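Trimis rent ledger, reviewed by Ngan-ling Yuen

I rent in an 8-unit building and used Trimis for three months to log repair requests and rent receipts. Entry is quick, and each record gets a time stamp. The export runs long - mine was 42 pages - but our tenant counselor could read it without help.
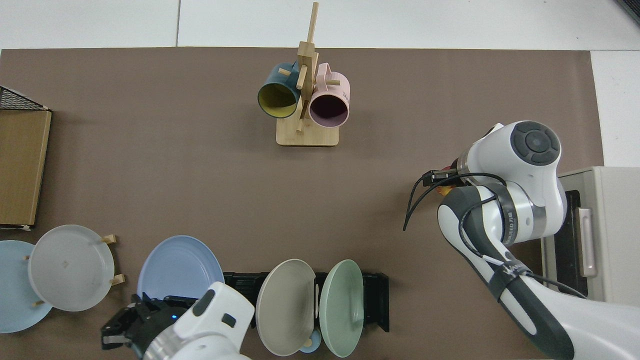

Search is the weak part. It misses attachments, so I had to name every letter by hand. I would still renew.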